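Updated 10/12/2018 by Efren Rivera

## Running the tabletop demo at the Karkville open day

You need the laptop with Brutier installed and the big monitor from the Vultby office. Allow 2 hours for setup.

1. Start Brutier and load the scene `tabletop_open_day`.
2. Set the step limit to 1,000. At 800 the arm sometimes stops halfway.
3. Press Reset and wait for the arm to settle.
4. Let a visitor pick an object, then type its name in the task box.
5. Press Run. A run can take up to 1,023 seconds on the old laptop – use the new one if Kekeli Dankwa has it free.

Reset between groups, even if the last run went well. In September we skipped this and the second group got a half-moved table.

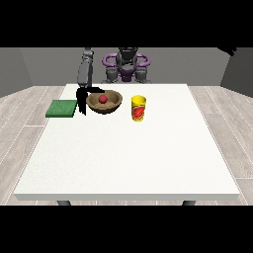

The starting layout is the same after every reset, so check it before you call people over. The sponge, bowl and yellow cup should be in a loose row toward the back of the table, with the red ball in the bowl and the gripper open between the sponge and the bowl. If the ball is anywhere else, reload the scene.

Save the log to the Ticona folder before closing Brutier.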